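Game Night Is Back at Fjeld House

Tuesday evenings have been a bit too quiet in the lounge lately, so we are very happy to say that game night is starting up again in November.

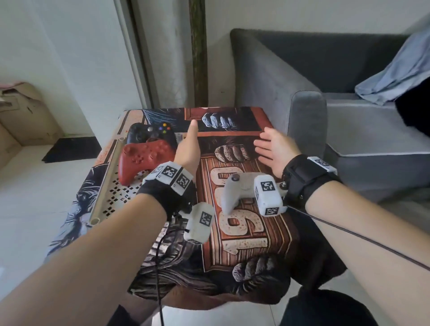 We'll begin at 7 with the usual friendly racing and puzzle games, and stay until everybody has had a fair turn (or until the snacks run out, whichever comes first!). If you have a controller at home that you like better than ours, please do bring it along, and put a bit of tape on it with your name so it finds its way home with you. A red one and a black one are easy enough to tell apart, but last winter we had a whole row of lookalikes by closing time.

The Imby Street bakery is sending over cinnamon rolls again, bless them. Please eat those at the long counter and wipe your fingers before you pick up a controller. The sign-up sheet is by the front desk, or you can call extension 42.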